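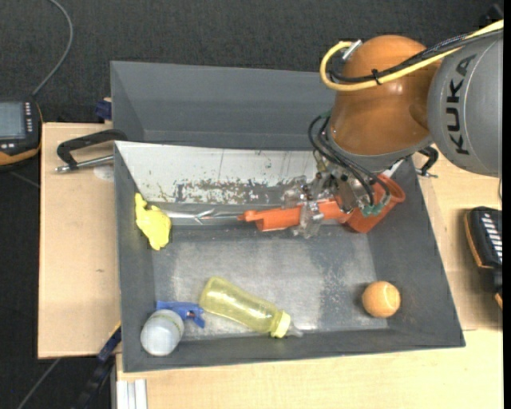

*KUKA arm over a grey bin.*

# Jonine: a household routine log

Jonine is a set of daily logs kept by parents who work from home with at least one child under three. Each log covers one day and says what the parent was doing, what the child was doing, and what got interrupted. The files are plain CSV, and a short Python script turns them into weekly tables.

Danica Kolář started it as a spreadsheet for her own house in February, when her freelance work and her son's naps stopped lining up. Alžběta Paulík added the import script and most of the column names. The current release has 800 day logs from 30 households.

## What is in the folder

- `days/` — one CSV per household, one row per block of time
- `households.csv` — number of children, age band of the youngest, hours of paid work per week
- `notes/` — free-text notes, where the parent agreed to share them
- `weekly.py` — builds the weekly tables
- `CHANGES.md` — edits to the data after the first release

## Columns in the day files

| Column | Meaning |
|---|---|
| `hh` | household code |
| `day` | day counter, starting at 1 for each household |
| `start` | start of the block, 24-hour clock |
| `mins` | length of the block in minutes |
| `parent` | work, chores, care, meal, rest, errand, other |
| `child` | nap, play, meal, out, with_other, fussy, other |
| `broken` | 1 if the block ended earlier than planned |
| `load` | how hard the block felt, 1 to 5 |

Blocks are never longer than 60 minutes. If a nap runs longer, it becomes two rows with the same `child` value. `weekly.py` joins them again unless you pass `--raw`.

`chores` covers laundry, dishes, cooking and tidying. We tried splitting these and gave up, as most people fold towels while something is on the stove. `errand` means the parent left the house, with or without the child.

## How the logs were kept

Parents filled in a paper sheet or the Nornside form on their phone. Paper sheets were typed up by Danica. Each household was asked for 20 days or more, not necessarily in a row. Several kept going well past that, and a few stopped short; we kept the short ones.

Most people filled in the sheet at nap time and again in the evening. Evening entries are less exact. You will see a lot of blocks that start on the hour after 17:00, and we would not read much into them.

## Running the script

```
python weekly.py days/ --out tables/
```

It needs Python 3 and nothing else. Weeks start on Saturday. That was how Danica's own planner was set up and by the time anyone asked, the tables had been shared. Use `--week-start mon` to change it.

## Known problems

- Household `k07` logged the two children on separate sheets for the first week. Those rows overlap, so its totals are too high.
- `load` is personal. Compare it within a household, never between two of them.
- Rows imported from the Kettler calendar export have no `broken` value. They are blank, and blank does not mean 0.
- There are few single parents in the set, and no shift workers at all.
- Some notes mention blog deadlines or sponsored posts. We left these in but took out the names of the sites.

## Privacy

Names, streets and day care centers were removed from the notes by hand. Calendar dates were replaced with the day counter. If you took part and want your rows taken out, send your household code to Alžběta and she will remove them in the next release — no reason needed.

## Use

Free for personal, teaching and research use. Please don't use it to rank parents or to sell sleep plans. If you publish something from it, cite it as "Jonine household log, Kolář and Paulík" and tell us where we can read it.

The sheet template is kept in the Pladia folder, along with a large-print copy that fits on a fridge door. Corrections are welcome as a pull request against `CHANGES.md`, with the household code and the day number in the first line.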